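Clirkico Ball Pickup: Frequently Asked Questions

What does the policy take as input?
One simulated RGB view and the joint positions. It receives no depth and no ball coordinates.

How much data was used?
320 scripted demonstrations, rendered with randomized lighting, wall color and table texture.
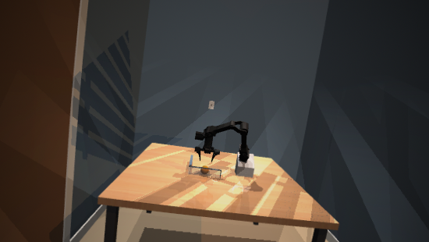

Shadow patterns are resampled per episode -- never within one. Runs with fixed lighting are reported separately.

How is success scored?
The ball must be held clear of the table for 2 seconds. Each checkpoint gets 1000 trials.

Who maintains the code?
Vesela Đorđević and Sudheer Pinto. The next release is planned for June.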